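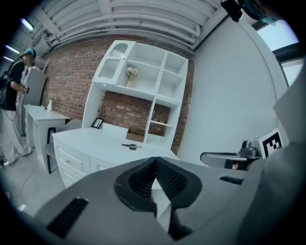

Jun 14, 2020

The desk, continued

I have now spent almost 40 minutes deciding where a vase goes. It went on the middle shelf, where it started.

Radek Říha sold me the hutch in December and swore it was a desk that would "organize a person." It's white, it has more cubbies than I have categories, and it has been up against the brick wall ever since, organizing no one. The lower cubbies let the brick show through, which Radek calls airy. I call it a place for pens to roll out the back and begin new lives.

Today's plan was to give every cubby a purpose. I got as far as flowers (pink and white, in the small vase) and then the little black picture frame, which I stood at the left end of the desktop. I tried it on the right for a while. It looked like it was waiting for a bus.

The cabinet at the top left, the one with the arched frosted glass, was supposed to be for tax papers. Frosted glass suits tax papers. You know they're in there but you don't have to meet their eye. I have moved 2 folders in and feel very grown up about it.

Then there's the dark metal thing. It was lying on the desktop when I began and it is lying there now. Long, fat in the middle, possibly a handle for something, possibly the one part that holds the hutch together. I asked Ctibor Matoušek over the phone and he said to keep it, which is his advice about everything, including a lawnmower that caught fire.

The tall compartment on the right has just the one shelf. I'd like it for the big atlas, but the atlas is 18 inches high and I haven't measured the gap. Tomorrow, with a tape measure, if I can remember which cubby I assigned it to.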